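Brurkomari — Furniture and Fittings for Shared Workrooms
Round Table, White

Item number: 1167
Collection: Mongate
Availability: in stock at the Villanueva warehouse
Page last changed: August 3, 2024

The Mongate round table is a simple white table for rooms where people do many different things in one day. We make it for workshops, studios, school clubs and small offices. It has no corners, so you can walk past it easily when the room is already full of desks and chairs, and several people can reach the middle from any side.

Many customers ask us if a round table is practical in a room with straight walls. Our answer is yes, if you leave it free in the floor and keep the storage on the walls. An open shelving unit for boxes and laundry baskets, one tall cabinet for the things which should not be seen, and the round table in front of them. In this way the top stays for the work of the moment and is not a place where things are left for weeks.
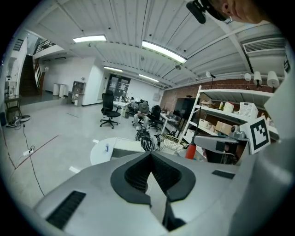 The table is delivered in one flat parcel together with the tool for assembly. Yusri Setiawan from our assembly department recommends to put the legs on while the top lies upside down on a blanket, and to tighten the screws only when all of them are in place. Please tighten them again after the first month of use.

Measures and weight
Height: 600 mm
Weight with packing: 14 kg
Colour: white top

Please note the height. It is lower than a usual desk. People who sit on an office chair should lower the seat, or choose the higher version, item number 1285, which has the same top. Both versions can be ordered with felt pads by Brotex for smooth floors.

Power in the middle of the room

A table which stands away from the wall often means cables on the floor. We suggest to decide first where the power strips will lie and only then where the table will stand. Lead the cables along one side, away from the way to the door, and cover them with a flat cable bridge (item number 453) where people walk across.

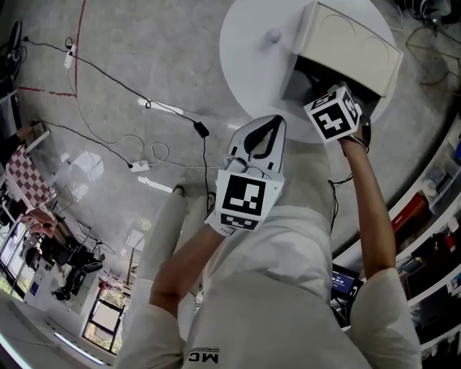
Cleaning and care

Wipe the top with a soft cloth, water and a little washing-up liquid. Do not use powder or the rough side of a sponge. Cardboard boxes can stand on the table without any protection, but please lift them and do not push them — sand under a box makes fine scratches, and on white you will see them against the light.

Returns and questions

You can return the table within 30 days if it was not assembled. For orders of more than five tables please write to Kristýna Baláž, who prepares the offers for schools and companies. Questions about spare screws and pads are answered by Dehua Lu. In July our warehouse moved to a new hall, so please use only the return address printed on your delivery note.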